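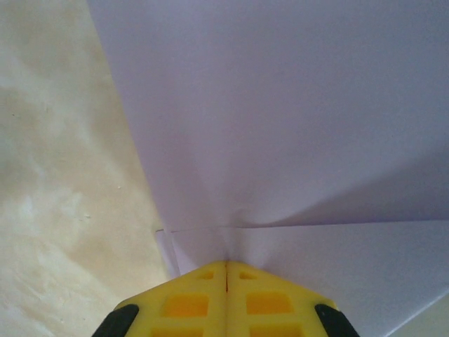 Lining drawers and shelves with paper

Paper liners keep dust out of the grain, stop small items from marking the base and can be replaced in an afternoon. The method below suits drawers up to 300 mm deep from front to back. Larger drawers are done the same way with two sheets and a lapped joint.

Choosing the paper

Use plain, uncoated paper heavy enough to hold a crease without springing back. Thin wrapping paper tears at the corners when the drawer is cleaned. Coated wallpaper lasts well in kitchens but cracks along a sharp fold, so score it lightly on the back first. Coloured papers may bleed if damp linen is put on them. Test an offcut by pressing it under a wet white cloth overnight.

Paper from a roll must be relaxed before cutting. Unroll it face down on a clean table, put a board on top and leave it until morning.

Measuring

Remove the drawer and turn out the contents. Vacuum the corners, wipe the base with a barely damp cloth and let it dry fully. Measure the width at the front and at the back. Old drawers are seldom square, and the two figures often differ. Work to the smaller one. Measure the depth on both sides in the same way.

Subtract 2 mm from each dimension. A liner cut to the exact size will buckle in humid weather.

Drawers with a loose base, such as the Kusholm chest, should be measured with the base pushed fully into its groove. On the Feltunska the rear rail stands slightly proud and the liner stops short of it.

Cutting and folding

Mark out on the back of the sheet with a hard pencil. Cut against a steel rule with a fresh blade, in several light passes. Scissors leave a wavy edge on anything longer than the blades.

For a liner with a turned-up front edge, add 7 mm to the depth. Crease this strip over the rule first, then flatten it with a bone folder or the back of a spoon. Fold once only. A crease that has been moved leaves a visible double line, and the sheet should be turned round so that it sits at the back.

Check the grain direction before folding. Bend the sheet gently one way and then the other without creasing. It gives more easily when the bend runs along the grain, and a fold made in that direction will be cleaner.

Fixing

Paper in bedroom drawers needs no adhesive. In kitchen drawers, use a small square of removable double-sided tape in each front corner. Avoid spray adhesive. It yellows, and it has to be taken off with solvent.

Do not use drawing pins in thin bases.

Scented liners

Put the scent under the paper, never on it. Oil leaves a translucent stain that spreads. A flat muslin sachet of dried lavender at the back of the drawer is sufficient and should be renewed each July.

Replacement

Kitchen liners: yearly, or at once after a spill. Bedroom liners: when marked. Keep the old liner as a template and write the drawer position on the back.

Reader's note from Sandra Fairclough: for shallow cutlery drawers, cut the sheet in two across the middle. The front half wears first and can be changed on its own.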